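Prakska publishes handling rules for hand-held gripper recordings

Prakska has released a set of working rules for teams that record manipulation tasks with hand-held grippers, covering how a work surface is laid out, when a recording starts and ends, and which files have to be thrown away.

The document runs to 10 pages and took effect in February. It replaces a checklist that the company's partners, Zitlow and Sotelo among them, had each been keeping in their own version.

"People were labeling the same motion three different ways," said Stellan Grønli, who edited the rules. "One site called it a grasp when the fingers closed. Another called it a grasp when the object left the table. You can't merge files like that."

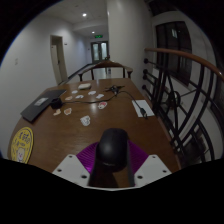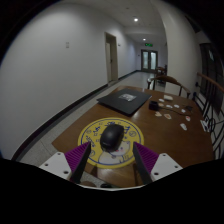
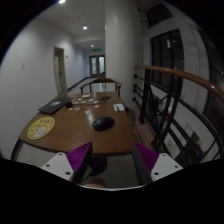
The central rule in the new text is that labels must follow the state of the object and the fingers, with no guessing about what the operator meant to do. It sets 3 states for a pick-and-place task: clear, bracketed and held. "Clear" applies when the object is outside the fingers, as with a mouse sitting on the bare wood at the right of the table. "Bracketed" applies when the fingers are on either side of the object but have not touched it, even if they are as near as they are to the mouse on the yellow pad. "Held" is used only when the object is between the fingers and in contact with them. A reviewer who can't tell two states apart marks the passage as unclear and moves on.

The rules also deal with clutter. Teams may leave everyday items such as laptops, cables and stickers on the surface, and are encouraged to do so, but nothing apart from the task object may be moved by hand between the start and end of a recording. If a cable is dragged or a sticker shifts during the motion, the file stays in the set with a note. If the operator reaches in to fix it, the file is dropped.

Other sections cover finger wear, cleaning of lenses and rest breaks. An operator may record for no more than 128 takes in a session. Ribbed finger pads have to be checked before the first take and replaced in pairs – a new pad on one side only is not allowed.

Each site must name one person who can reject files, and that person may not review takes they recorded themselves. Rejected files are kept for 7 days in case of a dispute and then deleted.

Sotelo has used the rules since a draft was sent out. Zitlow will switch on Tuesday and plans to relabel its older recordings with Stomia, the review tool it shares with Prakska.

Grønli said the section on two-handed tasks is still open, and that comments from operators will be taken until the next revision.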